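Guides > Skemlow Ground Station > User Manual > 4. Setting up for your first pass

4. Setting up for your first pass
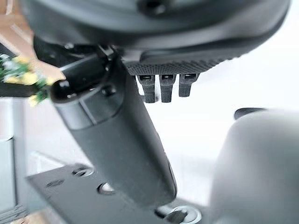
Read this section before you promise anyone a live satellite pass. The Skemlow kit is sold as ready in an afternoon. Plan on two, and plan on the first pass being a disappointment. Dzifa Quansah and I wrote these steps after setting up kits for student groups, and where the quick-start card and this manual disagree, follow the manual.

4.1 Before you start

You need the Skemlow receiver, the Ravirico folding antenna, the 12-volt supply, a laptop with the Pawlak tracking program installed, and a clear view of the sky down to a low angle. The card says "any open space." A courtyard between two four-story buildings is open space, and you will hear almost nothing in it.

CAUTION: Do not set up under or beside overhead power lines. Do not work on the antenna when there is thunder, however far off it sounds.

NOTE: The supply shipped with early kits is labeled for continuous use. We wouldn't leave one running overnight.

4.2 Placing the antenna

1. Choose a spot at least 60 feet from generators, air conditioners and large metal roofs. The box says 20. We tried 20.

2. Open the tripod legs fully and push the locking collar down until it clicks. If it doesn't click, take it apart and start over. A collar that "feels tight" will slip.

3. Weigh down each leg with a sandbag. The pegs in the kit are fine for firm lawn and useless in sand or dry soil.

4. Unfold the antenna elements starting from the back. Each one should sit at a right angle to the boom.

5. Run the cable down one leg and tape it in two places. Leave a loose loop at the top so the antenna can turn.

CAUTION: The ends of the elements are at eye height for most people. Put the orange caps on before anyone else comes near.

4.3 Entering your location

1. Open Pawlak and select Station, then New.

2. Type in your latitude and longitude by hand, using decimal degrees. There is a Find Me button. It placed one of our sites 116 miles offshore and reported the result as "high accuracy."

3. Enter your height above sea level in meters. The box next to it will accept feet without warning you, so check the unit.

4. Set the clock to UTC. Compare it with a second source. An error of a few seconds matters less than people claim, but an error of one hour, which is what daylight saving settings usually produce, means you will be listening to nothing.

5. Select Save, close the program, open it again, and confirm that the numbers are still there.

4.4 Updating the orbit data

1. Connect to the internet and select Orbits, then Refresh.

2. Wait for the list to finish loading. It holds over 1,000 objects and the progress bar stops moving well before the end. Leave it alone.

3. Look at the date in the bottom corner. If the data is more than a week old, refresh again.

NOTE: The Skastow add-on claims to refresh orbits in the background. Ohemaa Fiadzo left it running for all of August and it refreshed twice. Do it by hand on the morning of every session.

4.5 Choosing a pass

1. Select Passes and sort by highest elevation.

2. Ignore anything that peaks below 30 degrees. The program marks some of these "good." They may be good from a hilltop.

3. Pick a satellite in a low orbit, 550 miles up or less, with a steady beacon. Weather satellites and the older amateur ones are sensible choices. A brand-new student satellite is exciting, and may well not be transmitting.

4. Write down the start time, the direction it rises, and the direction it sets. Use paper. Laptop batteries go flat outdoors.

4.6 Listening

1. Turn on the receiver ten minutes ahead and let the noise level settle.

2. Point the antenna at the place on the horizon where the satellite rises.

3. When the pass begins, sweep slowly to either side until you hear the beacon, then follow it. Small movements work best.

4. Adjust the frequency down as the satellite passes over. The Auto Doppler setting does this for you on most passes, though it tends to give up near the top — keep one hand on the dial.

5. Press Record before the pass and leave it recording until well after.

CAUTION: This kit is for receiving only. Do not connect a transmitter to it. Transmitting to a satellite requires a license in most countries, and the receiver's input will be destroyed in any case.

4.7 If you hear nothing

Check the clock first, then the cable, then the location. Only after those three should you open the Signal Doctor screen, which recommends buying the Ravirico amplifier whatever the fault is. We have had one case where the amplifier helped. The others were a clock set wrong or a connector half a turn loose.

If two high passes in a row are silent, move the whole station and repeat from 4.2.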